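Sixty-three tries at a glass holder

I keep being told that data will fix it. Record enough people steering the arms through a chore, feed the lot to the model, and the skill comes out the other end. So this June I've been recording.
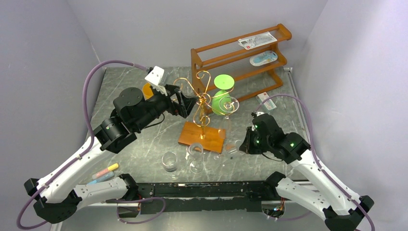

At Astham we got 63 runs of the glasses job in six afternoons. I threw out more than I'd like. Clear glass is a rotten thing to learn from, especially on a gray tabletop, and I lose the rims myself when I play the runs back.

My bigger gripe is with what counts as a good example. Two of us drive the arms, and we hang a stemmed glass in completely different ways – I come in from the side, my partner fusses from above. The plan we call Yurt says mix both and let the model sort it out. Maybe. I'd want to see it tested on a holder it hasn't met before I believe a word of it.

Next batch goes in tomorrow at 9.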